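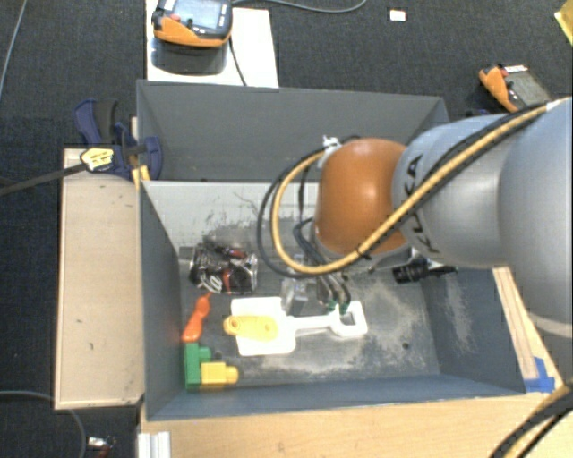

The KUKA over the gray bin, with the clamp on the left rim.

February 3, 2020

I have been asked a few times for the rules we use around our bin picking cell, so I am putting them here. They are not a standard. The real standards are long and you should read the ones that apply to your machine. What follows is the short list that hangs by the door, plus some notes on how it got that way.

The bin gets clamped before anything else. It looks heavy enough to stay where it is, and for a long time we trusted that. But a gripper that comes down against a side wall will push the bin a little, and after that every position you taught is off by that little. We went a good part of August chasing what we thought was a calibration error. Iveta Ondrejka finally put a pencil line on the table next to the bin and the line told us. Now the clamp goes on, and whoever put it on tries to shove the bin by hand. If it moves, start over.

Tape goes down at the table corner so the bin goes back to the same place after cleaning. Blue, because it comes off without leaving glue. If the tape is peeling, replace it before you run. Don't press it back down.

Cables are the part people skip. Leave enough loop at the wrist for the full turn of the joint, and tie it in two places. Too tight and you pull a connector. Too loose and the loop catches on the rim. Jog the wrist to both ends of its range at low speed, and watch the cable while you do it, not the tool. Cor Segers has us do this after every gripper change, even when the new gripper is the same model as the old one. I thought that was too much until I had to replace a hose.

The pendant has a fixed spot. Ours is a white board on the floor behind the bin. It does not go on the table and it does not go on a chair. You should be able to find it without looking around for it. If you have more than one handheld unit out, as we do, check which one has control before you enable anything. Say it out loud if someone else is in the room.

Hands stay out of the bin while the drives are on. No exceptions for a piece that has rolled into a corner. Stop, confirm the stop, reach in, step back, start. Philomena Tierney timed it once to end an argument and it costs 8 seconds.

Objects. We use a mix of junk: toy blocks, kitchen tools, drink cans. Cans must be empty, and a can gets thrown out once it has a sharp edge. Thin flat things on top of other flat things are allowed, and I would say needed, because that is what real bins look like. Don't tidy them up to help the robot. If you arrange the pile by hand, write that in the log.

Scuffs on the inside of the bin are fine. A crack is not. Our floor is badly worn and the camera sees those white marks, so we take a new background picture every two weeks. Tala Bataineh would like it to be every week and she may be right.

Speed limit for a new program is the slow setting for the first three runs, with one person on the stop. After that it's up to whoever signed the log.

I'll post the log sheet when I have cleaned it up. The current one still has Daithí's phone number on it.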